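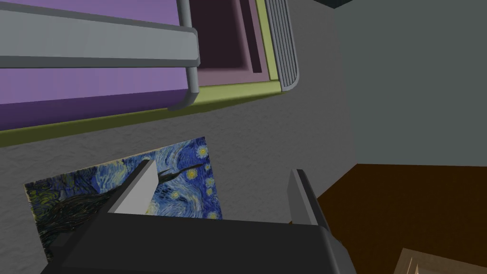
Minutes, teleop group, August meeting

I took notes again, so blame me for the spelling. We started at 10:15 with me, Shengli Jin, Konrad Rüegg and two people from the Mamstead office on the call.

1. Last month's minutes
Fine with everyone. Konrad wants it on record that he did send the Okeke paperwork (he did, I found it).

2. Simulated demos
We're at 853 usable demos in the Nenberg set, and the target is still 3811, so yes, plenty of driving left! Shengli went through the Starry Night task from the wrist view. Her worry is people coming in with the fingers open and letting the body of the gripper hide the lower part of the print. She'd like drivers to stop there, back off a little and look before closing. I said that'll make the demos longer. She said good, she'd take a slow clean one over a quick messy one any day. Agreed, we try it for the next 500.

Demo 191 stays out until somebody replays it. Konrad thinks the time stamps slipped, I think the driver just sneezed.

3. Hand guiding
Konrad has been moving the real arm by hand for the drawer task and likes it much better than the controller. Shengli doesn't (her hands end up in the camera view). We went back and forth on this for ages and didn't settle it. Mamstead will send over their notes on the handle they use.

4. Somham visit
Moved to the afternoon. They want to have a go at driving, so I'll set up two stations.

To do
Shengli: rewrite the driver sheet
Konrad: replay 191
Me: stations, and book the bigger room

Finished at 11:20.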